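Visit to the Trondlow cold store, 2001-09-27

Trondlow keeps apples and pears for growers within a day's drive. The site has ten rooms, seven of them sealed for low-oxygen storage and the rest run as plain chilled rooms. Our group of nine was met at the gatehouse by Rosalía Gallardo, the site engineer, and split in two for the morning.

The low-oxygen rooms were being loaded, so we could go inside only one of them. Room 4 takes 100 tonnes when full. Cooling is by ammonia, with a glycol loop to the room units, and the plant was rebuilt in April after the old compressors began to lose oil. Gallardo gave the set point for Conference pears as just under zero, with defrost by warm glycol at night. Carbon dioxide is scrubbed with activated carbon. She prefers this to lime for the larger rooms, although two of the smaller ones still use bagged lime and she sees no case for changing them.

From there we went on to the indoor work area.

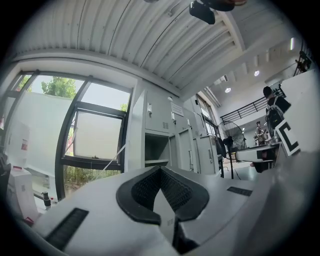
Indoor work area, looking up to the ceiling.

Discussion here was mostly on roof losses. The original insulation at Trondlow was laid in two layers with the joints in line, and moisture had got into the upper layer along the whole north side. Pedent carried out the repair and staggered the joints. Gallardo showed the energy readings before and after on paper, but the two periods had different crops in store and I would not lean on them.

Valentyna Ostapchuk covered quality checks after lunch. Samples are drawn at loading and then every second week, and tested for firmness, sugar and starch. The growers Mirani and Zirnov send their own samples as well – the two sets seldom agree on firmness, and the probe speed is the likely cause. 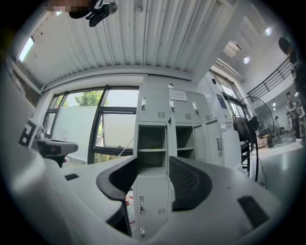 Ostapchuk's other subject was labelling of bins. Trondlow uses a stapled card with the grower, orchard block and picking date, and cards go soft in the high humidity. A blocky black-and-white square like the one at the left can carry no picking date that a forklift driver can read by eye, so plain figures would have to stay on the card whatever else was printed. Plastic cards are on trial in Room 7.

Questions ran over and we missed the packing line. Papers from the day are with the branch secretary.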